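Teldale, second season: progress report to the Guillot Fund
June 22, 2025
Prepared by Ayten Ekinci, series producer

We are past the middle of the season and I am so pleased to be writing this one. When I sent the last report we had a half-finished outline, an actor who hadn't signed and a house set with no stairs. We now have 46 episodes written, most of them shot, and a family at the center of the story that viewers seem to argue about as if they lived next door. (Several letters have been addressed to the characters. We answer those too.)

Where the story stands

You will remember that season one closed with Nermin finding the second will in her father's desk. The plan in our application was to keep that will hidden until the final week. We dropped that in the writers' room early on. Holding it back meant that three people in the same kitchen had to avoid one obvious question for months, and the actors couldn't play it without looking silly. So the will comes out in episode nine, at the engagement dinner, read aloud by the grandmother, and everything after that is about what the family does with it.

It has opened up the whole season. Kemal leaves the shop to his younger brother and moves in above the bakery. Nermin takes the case to court and then spends two episodes wishing she hadn't. The grandmother, who was supposed to be a small part, has turned into the person everybody has to get past, and she gets at least one big scene a week. I would never have guessed that at the outline stage and I love it.

The wedding block (episodes 31 to 34) was the most ambitious thing in the budget. It was written as one long evening told four times, each time from a different guest. We shot it in order, which our director Ertuğrul Taşdemir fought hard for, and he was right. By the last version the cast knew the evening so well that they were moving around each other like a real family at a real party. The dance in 33 where Kemal crosses the room and then goes straight past Nermin was the first take.

Cast

All the main contracts run to the end of the season. The actress playing Aunt Selma had to step back for a while for personal reasons, and the writers sent the aunt off to look after a cousin on the coast. She phones home in four episodes, recorded voice only, and those calls have become a bit of a favourite in the edit, so we kept one more than we needed. She is back on set now.

We added a new regular, the lawyer. He was written for three episodes. He stays.

Audience

The open call for viewer letters, which your grant paid for, brought in 1,731 by the time we closed the first round. Our two readers went through every one of them. The strongest feeling by far is about Kemal's brother, whom people either want forgiven at once or thrown out of the house. A good many writers asked for more scenes in the shop and fewer in the courthouse. We have moved some of the legal talk into the shop, where it plays better anyway, with customers coming in at the wrong moment.

We also held a preview evening in Drundell. The hall showed episodes 9 and 10 back to back, and there was a real gasp at the will. I was standing at the back and may have gasped along with them. Ertuğrul took questions afterward until they had to put the lights out.

Production and money

Spending is in line with the plan overall, with two changes you should know about.

The house set cost more than we said. The stairs had to be rebuilt so that a camera operator could go up them behind an actor, and the first version creaked on every step. The extra was covered from the location budget, and we gave up the two days at the harbor to do it. The harbor scene now takes place at a bus station, at night, in the rain, and it's a better scene.

The Plastberg studio gave us a longer booking than we had asked for, at the same daily rate, so we are no longer striking the courthouse every time we need the bakery. That has saved the crew a lot of late evenings.

Music is behind. The composer has delivered the themes for Nermin and for the grandmother, but the main title is still the season one version. We expect the new one before the final mix.

What we didn't manage

The written recaps in plain language, one per episode, are running late. We promised them on the day of broadcast and for a stretch in spring they were coming out a week behind. The first ones were also too long; people who had missed an episode wanted to know who said what to whom, and we were giving them a short essay. They are now kept to one page, and we are working through the backlog in order.

The workshop for new writers was planned for spring and has been moved to October. We would like to run it after the finale is locked, so that the people who come can read the real scripts, including the drafts that didn't work. There is one version of episode 20 in which everybody goes fishing. I'd be happy to let them see it!

Next steps

The last block goes before the cameras next. The finale is written in two halves, and the second half is still on its fourth draft. Ertuğrul and I disagree about whether Nermin should open the shop door in the last shot. We will shoot it both ways and decide in the edit. Rough cuts of episodes 31 to 34 will come to you as soon as the sound is cleaned up, and we would welcome any notes on them, especially on whether the third telling of the evening drags.

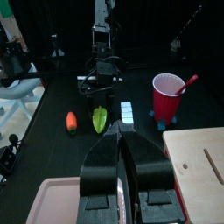
Ertuğrul Taşdemir: I've read the report and agree with nearly all of it, but please put me down as firmly against opening the door. She has spent a whole season trying to get into that shop. Let her stand outside with the key for once and let the viewers shout at the screen. And the third telling doesn't drag, although I'd give up the cake speech if the fund asks nicely.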